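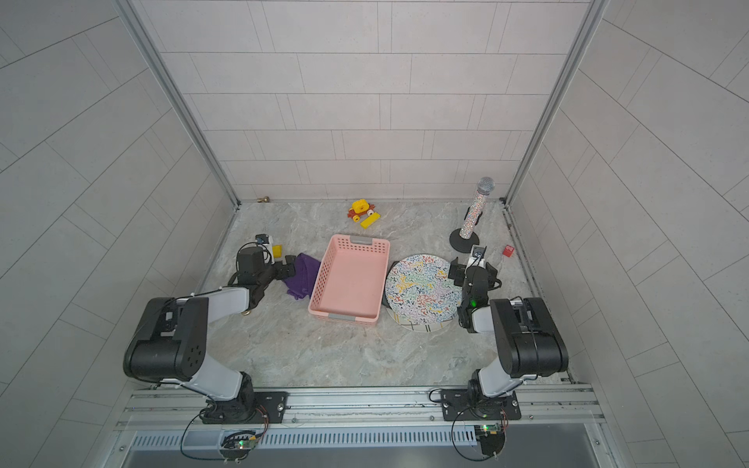

Two arms, one empty basket, and the clearing up still to do.

To: home-automation list
Subject: Re: Can any of them do a chore yet?

On the list in April, a member wrote:

> I run a small guest house and I've been following the Avetti and
> Nondamano announcements for a couple of years. Every new clip shows a
> towel being folded or a cup going into a rack. I lose most of my
> mornings to clearing rooms, and I'd happily pay for a machine that
> took over even part of it. Can somebody who has spent time near these
> things tell me whether they can do household work yet, yes or no? I
> also have a cousin with a packing shed who asks me the same question
> about his floor.

I can't give you a yes or no, but I can tell you what I've seen. I put in four months at Ona on two-arm tabletop work, mostly tidying jobs. Plates and small items go in a basket, cloths get moved out of the way or folded, and the rest gets left alone. I kept my own notes on it, so the numbers below are mine and not the company's.

The job sounds easy until you try to write it down. A plate lying flat on a hard surface is one of the worst things you can give a two-finger gripper. You and I slide it to the edge of the bench or get a fingernail under the rim. With two fingers and no bench edge handy, the arm has to tip the plate against something or pin it with the other arm, and both of those take time. A basket with open handles at the ends is much friendlier. Either arm can hold it, and it doesn't much matter if the grip is a centimetre off.

Cloth is a different problem. Picking up a towel is fine, because nearly any pinch will get you some of it. Folding it is where the time goes. The machine has to find a corner, and a bunched-up towel may not have a corner showing. In my notes, out of 50 tries at a plain fold starting from a crumpled towel, 27 came out well enough that I would have put the towel on a shelf. Your guests might be pickier than me.
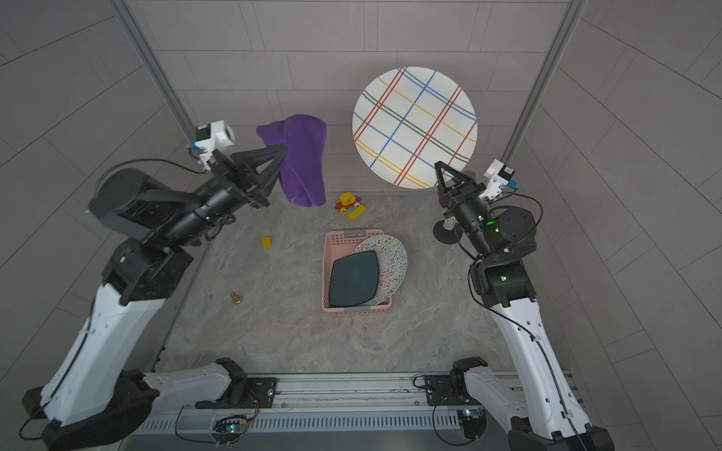 Stacking is better than it was. Getting a second plate into a basket that already has one in it used to end with the first one shoved sideways. The newer control software lets the arm feel for contact and stop pushing. You still get plates sitting on an angle, and for a basket that's going to the sink, I'd call that done. For a dishwasher rack I wouldn't, as the slots don't forgive much.

The other thing to know is that all of this is done at a fixed station. The arms are bolted to a rail, there are walls on three sides, and the work is within reach. Your rooms have beds, cords, wet bathmats and somebody's suitcase in the doorway. A machine that can clear a table that size can't necessarily get to the table. I have seen wheeled bases with arms on them, and they spend most of their time working out where to park.

Speed is the part the clips tend to hide. Check the corner of the video for a little "2x" or higher. The runs I timed were slower than a person in every case, and somebody had to stay close by to reset things. If you're paying that person anyway, they may as well clear the room.

For your cousin, the answer is more hopeful. A packing shed has the same trays coming down the same line at the same height, and he can change the line to suit the machine. The Huỳnh cell we looked at for a similar job did one pick and one place all day, and it was good at it. It was useless as soon as a tray of a different depth came through, so he should ask about changeovers before he asks about price. He should also ask who comes out when it stops, and how far they have to drive.

If you want to run your own test before talking to a dealer, put the things you clear most often in a box, take it with you, and tip it out on their demo table. Don't arrange anything. Include a towel straight from a room and at least one patterned plate, as busy patterns gave our cameras more trouble than plain colours did. Then ask them to run it 2 times in a row without touching it in between. I learned more from the second run than from the first.

I'd hold off for the guest house. If all you want is clean towels folded at a bench in the laundry, write back with how many you do in a day and I'll have a go at the arithmetic.

I can send my notes off-list to anyone who wants them. They're a plain spreadsheet and the column headings are a mess.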